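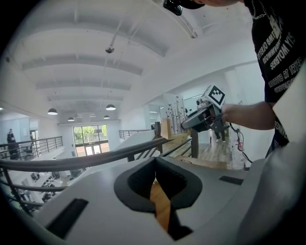

Hiring a PA for a village hall do, how much do we really need?

Posted by Jacqueline Millet, 7th April

Hello all, hoping somebody with more experience can talk me down. I've been roped into sorting the sound for our choir's spring concert in May, and I'm going round in circles with hire quotes. The hall is long and narrow with a hard floor and a high ceiling, and if you clap at one end you can hear it have a little think before it comes back to you. There are 21 singers, a piano (a real one, a bit honky), a chap on double bass for the second half and a compère who mumbles.

One quote, from Lollex, is for two speakers on stands, a small mixer and a pair of microphones, and I'd collect it myself. The other is from Katsaros and comes with two subs, four stage monitors, a digital desk and an engineer for the evening. It's more than 501 pounds dearer, which is most of what we'd make on the door. The man on the phone was lovely but he did use the word "coverage" a lot and I came away none the wiser.

Do we need subs for a choir? Do we need monitors? And can I run a desk myself if I've only ever worked the one at church, where somebody put tape over all the knobs I'm not meant to touch? We can get into the hall from mid-afternoon and doors are at seven.

Fotis Stergiou

I did sound for amateur groups for 18 years, mostly in halls just like yours, so here goes.

No subs. The lowest thing you have is the double bass and ordinary 12 inch speakers will manage that perfectly well at choir volume. Subs in a boomy hall will only give you more boom (and you have to carry them!).

Monitors, probably one, for the compère and whoever is singing a solo. A choir standing together can hear itself and the piano if you put the piano close enough. Turn it so the lid opens towards the singers and try that before you hire anything.

For the choir you want a pair of condenser mics on tall stands, a bit in front of the front row and above head height, pointing down at the middle rows. Ask the hire firm whether the two mics in the quote are condensers or the ordinary hand-held vocal sort, because the quote you describe doesn't say and it makes all the difference. If they're vocal mics, keep one for the mumbler and ask for the condensers as extra. Check the mixer has phantom power too, or the condensers won't make a sound. Ask for a DI box for the bass player if he has a pickup.

The bit people get wrong is the speakers. Put them in FRONT of the choir mics, level with the edge of the stage or further forward, and angle them in slightly so they point at the people and miss the side walls. In a long room I'd get them up high and tip them down a touch if the stands allow it. If it starts to ring, bring the choir mics down first. You're only trying to help the back rows along, and the front half of the hall should hardly notice the system is on.

As to running it yourself, yes, if it's an analogue mixer with one knob per job. Spend an hour at rehearsal on it. Give the compère his own channel, roll some bass off it, and mute him when he sits down. I'd be more nervous about a digital desk you've never met.

Clidodwood

agree with no subs. we hired a rig for a barn dance and the subs never came out of the van

dont forget gaffer tape for the cables down the side aisle, and ask if the deposit is on top of the price or included. ours was on top and it was a nasty surprise

Skindaslow

Slightly different view from me. If the tickets are paid for and people have come to listen, an engineer is worth having, even just for the evening. Could you ask the dearer firm to price the engineer with the small kit? Ours did that without a grumble and knocked a fair bit off. Also, a full hall soaks up a lot of the echo, so don't panic when it sounds dreadful at rehearsal. Coats help!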